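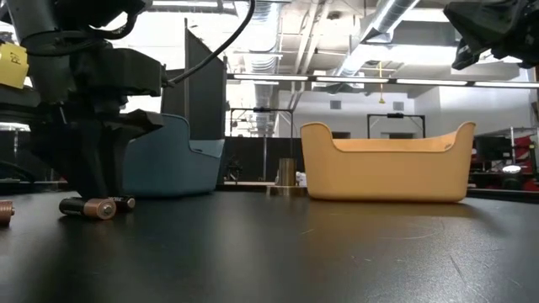 Fig. 1. Battery sorting, black table, blue and yellow bins.

Notebook entry, 27 January 2023
Subject: Sorting of loose household batteries, Grerkwood workshop
Entered by: Elínborg Hedegaard
Read by: Þórey Toft

Purpose. To settle a fixed procedure for the loose batteries returned from the instrument cupboards, so that the same steps are followed by whoever is on duty. The previous entry on this subject left the assignment of the bins open. It is closed here.

Bin assignment. Blue bin: batteries to be kept in use. Yellow bin: batteries to be sent out with the Ternance collection in February. The assignment applies to the black table only. The bins on the Tenora bench follow the older rule and are not to be exchanged with these until that bench has been relabeled.

Layout. Batteries are laid on their sides on the bare tabletop in front of the bins. Copper-top cells with black bodies are hard to pick out against the black surface except at the ends, and Þórey Toft has proposed a sheet of white paper under the sorting area. The proposal is accepted for trial. The paper is to be taped at the corners and replaced when marked.

Procedure as agreed.
Remove batteries from the instrument before it is put on the shelf. Do not leave them in the case.
Inspect each cell for swelling, white deposit or a damaged sleeve. Any such cell goes into the lidded jar by the sink and is not tested.
Test the remaining cells on the Kiiskinen meter with the load switched in. The open reading is not to be relied upon. Two cells in the last lot read well without load and fell off at once under it.
Place the cell in the bin that applies. A cell that gives an unsteady reading is tested once more and, if still unsteady, goes to yellow.
Tape the terminals of everything in the yellow bin before it leaves the room. Ordinary clear tape is acceptable.

Stock. The supply order for the year allows 200 cells of the small size. Þórey Toft considers this low in view of the number of handheld meters now in circulation. I have asked that the figure be reviewed after the February collection. No change to the order until then.

Remarks. Mixed sets remain the chief source of complaint. Old and new cells are being put into the same instrument, and the whole set is then returned as dead when one cell is at fault. Cells from the blue bin should be issued in sets with similar readings, held together with a rubber band, with the reading written on a slip under the band. The slips in the drawer are the wrong size but may be used up.

The meter leads are worn at the probe end. The red one was re-soldered in December and has begun to fray again. Replacement leads requested, 900 mm if available, as the present pair does not reach comfortably when the meter stands on the shelf.

Rechargeable cells are outside this procedure. They go back to the charger cabinet and are entered in its own log.

Outstanding.
Written labels for both bins. E.H.
White paper for the table. Þ.T.
Confirm with Ternance whether button cells must be packed separately.
Relabel the Tenora bench bins.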